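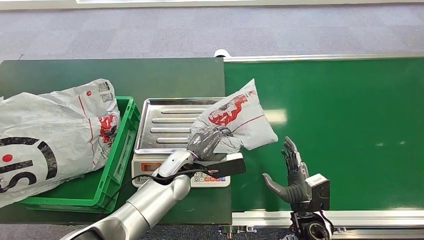 I have taught evening classes at a trade and arts college in Clullton long enough to have opinions about the brochure, and my opinion this year is that we should throw it out and start over. It has 73 pages. Every one of them tells you how passionate our teaching is, and I couldn't find a single page that says what a student does between nine in the morning and lunch. When I was picking a school myself, that was the only thing I wanted to know! Would I be at a desk, or would I be standing next to a green conveyor belt with a plastic crate on the table beside it, learning how the stuff gets from one to the other? I'd have signed up for the second one on the spot.

My colleague Ingrid Zamora disagrees with me (she usually does, and we share an office, so you can imagine). She says people choose a course with their hearts and then look for reasons afterward, and a timetable never made anybody's heart beat faster. Fine. But I've sat at the sign-up table every July for years, and the questions I get are really plain ones. How many people in a class? Do I have to buy my own boots? Can I still make my shift at four? A mother once asked me where her son would eat lunch, and I had to go and find out.

So I'd print the answers. Our groups are capped at 20, the packaging course runs for 30 weeks, and four of those weeks are spent out at Kuveck, where students work alongside the regular crew and get told off like everybody else. That's a great thing to offer – and it's on page 61, under a paragraph about lifelong learning.

I'd also let the students write some of it. Ashwin Nadar finished with us last year, and he sent me a long email about his first months, including the part where he nearly quit over the math. I asked if we could use it and he said sure. The marketing office wanted to take out the math. Why? Half the people reading will be scared of the math too, and they'd like to hear from someone who was scared and stuck around.

I know glossy sells. I know the college up the road has a nicer cover than ours. I'd still rather lose a few applicants in the spring than have them drop out before Thanksgiving, feeling like they were sold something else. Ingrid says I should put all this in a memo, and I probably will, once I've finished grading.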